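## 4. Committee room set-up, bill tracking desk (Clesska)

Do this before the first reading papers go out. Allow 20 minutes, more if Szu-yu Liu's team has the room till late.

Log in on the desk account, not your own. Then power, then the feeds.

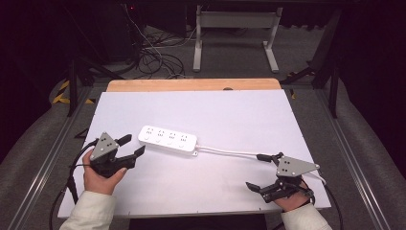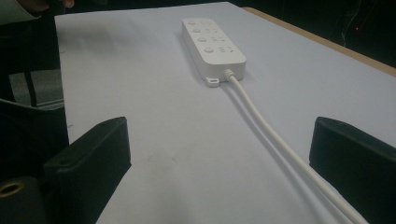 *Fig. 4a and 4b. White power strip.*

1. Open Clesska, pick **Bills in progress**. Wait for the list to fill. It holds 3,000 entries so can be slow.
2. Choose the bill by number. Never by short title, two bills can share one.
3. Set the stage: first reading, second reading, committee, report. Wrong stage = wrong amendment paper.
4. Load amendments from Tala. Files over 51 pages come in as two parts, join them before you tag anything.
5. Tag each amendment with mover, clause and outcome. Leave outcome blank if its not been put yet.
6. Save. Check the clause numbers agian against the printed list.

**Note.** Withdrawn amendments stay in the record. Do not delete. Mark as *withdrawn* and add the column reference.

**Note.** Government amendments that pick up a backbench point: link both, using **Related**. Field takes 2,000 characters, no formatting.

**Caution.** Renumbering a clause after tagging breaks every link under it. Export first (File > Export > Peltonen format), then renumber, then re-import.

If the Tala feed stalls, log out and back in once. Still stuck, ring Reijo Hirvonen. Saturday sittings, leave a message on the desk line.

Division lists: see section 5.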